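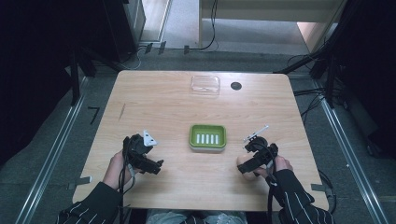 The green soap dish, with the clear container behind it.

Subject: Re: [bathroom-list] Soap dish, which one to keep?

Dear all,

Thank you for the many answers. I reply to Merle first and then to the others who asked about sizes.

Merle Hollis wrote:
> I had the same problem in Jeltville, our soap was always soft at
> the bottom. Does yours have ridges or is it flat? And how long is
> it? I paid 900 for a set from Tastano and the dish was too short
> for a normal bar. I would not buy it again.

Mine has ridges, Merle. There are five of them, white, and they run parallel over the green base. The rim is rounded, so it is easy to wipe with a cloth. I measured it this morning: the long side is 160 mm. A big bar of olive soap, 300 grams, fits on it if I lay it straight.

What it does not have is a hole for the water. I pour it out every evening and I rinse between the ridges with an old toothbrush. It takes 30 seconds – my husband says less, but he does not do it.

The clear container I would like to use for the small leftover pieces. My question to the list is the following: does somebody keep these pieces in a container without a lid? My aunt in Todcombe melts them together, but I tried it in April and the kitchen smelled for two days.

Dobson, you asked if you can have the second green dish. Yes, please take it. I am at home until six in the evening, and you can also ring the neighbor.

Kind regards from the hill side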